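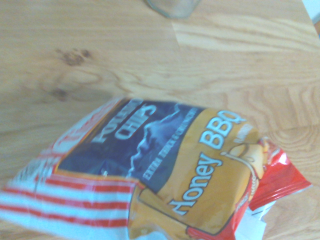

By the Amirwood Kiosk team | Updated 2026-10-16

Food and drink at Amirwood: your questions

Can I bring my own food?
Yes. You can eat your own food at any of the outdoor tables and in the Kavanagh Room. The tables inside the kiosk are for kiosk customers only.

What do you sell?
Hot drinks, cold drinks, crisps, fruit, sandwiches and one soup. The soup changes each morning and is written on the board by the till. Bread and cakes come from Tollelell Bakery.

When is the kiosk open?
From 11 in the morning until 5, every day the gardens are open. Hot food stops at three.

Do you cater for allergies?
We keep a folder behind the counter with the ingredients of everything we make. Please ask to see it before you order. Sandwiches are all made on the same worktop, so we can't promise that anything is free from nuts, gluten or sesame.

Can I book a table for a group?
Groups of 12 or more can book the Kavanagh Room, which has its own sink and kettle. Use the form on the visits page and give us a week's notice. Smaller groups don't need to book — just turn up.

Can I pay in cash?
Yes, at the kiosk. The drinks machine by the Zusari Gate takes cards only.

Where do I put my rubbish?
Bins are by the kiosk, the car park and the Zusari Gate. Crisp packets and sweet wrappers go in the general waste bin. Cans, glass and clear plastic bottles go in the green one. Please don't leave bags beside a full bin, as the foxes get into them.

Can I have a barbecue?
No. Barbecues and camping stoves are not allowed anywhere on the site, and that includes the car park.

Are dogs allowed?
Dogs on leads are fine at the outdoor tables. Only assistance dogs can come inside. There is a water bowl next to the kiosk steps.

Have the prices changed?
Hot drinks went up in September. Everything else is the same price as before.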